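Workshop notebook, bench room, Sunday

In at 8:40, nobody booked before lunch. Plan for the day was the white table, the wall panels behind it and the blue bin, which has been on the list since the Stumcombe parts went out. I-hsuan Tsang left a note asking for the table height and the panel widths before the next order goes to Groldale, so I did those along with the cleaning.

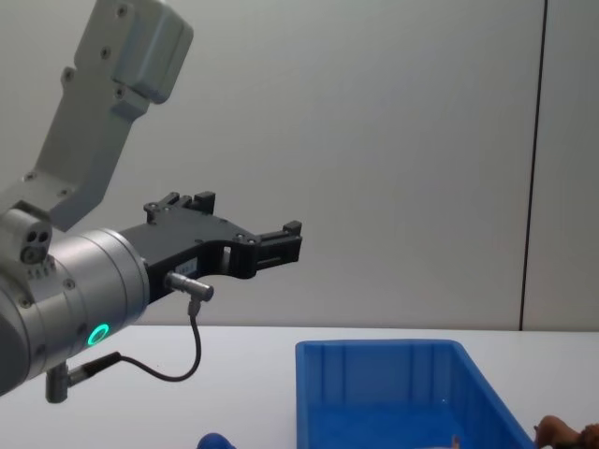
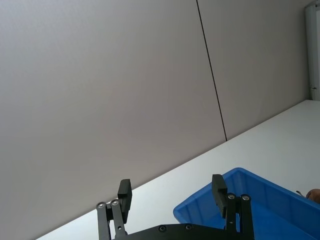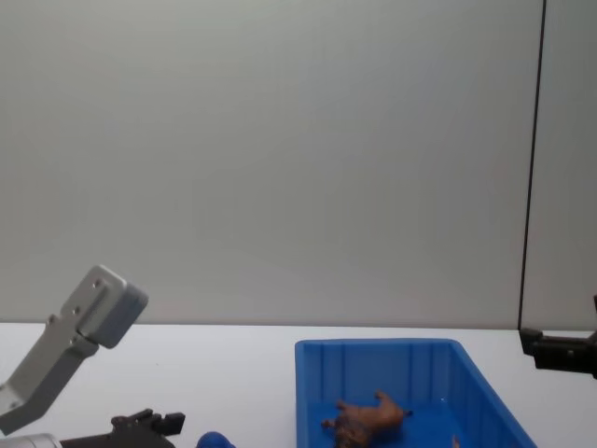 Table

Wiped the top twice, first with dish soap and water, then plain water. Most of the gray scuffs came off. Two near the back edge did not, and I left them alone. The Stekov cream would probably shift them but it leaves a shine, and we asked for matte in here.

Height to the top surface is 1485 less the gap to the shelf rail, same as last year, so the feet have not crept. Rocked it by hand at each corner. Front left had a little play. Quarter turn on the foot, locked the nut, checked again, fine.

Wall panels

Plain gray, light finish, still in good shape. Panel to the left of the seam measures 1536 mm across. The seam shows as a thin dark line from the front of the table. I ran a card down it and it goes in more than 300 mm below the top before it catches, so the join is open up there and tight lower down. Not urgent. I would pull the top clip and reset it before filling anything. If we fill first we will only have to dig it out again.

Washed the panels with a damp cloth, no soap. The Tuhiwai sheet says soap leaves streaks on this paint and I believe it, having done the door that way in April.

Blue bin

Plastic, no cracks. Emptied it onto a towel on the side bench and sorted what was in there. Mostly foam offcuts and tape cores. Kept the longer foam, threw out the rest, rinsed the bin and left it upside down by the sink.

To do

Reset top clip on the seam (two people, one to hold the panel).
Order felt pads for the table feet, 59 mm if Groldale still has them.
New label for the bin, old one washed off.
I-hsuan: panel width is above, please check it against your drawing before ordering.

Out at 11:15.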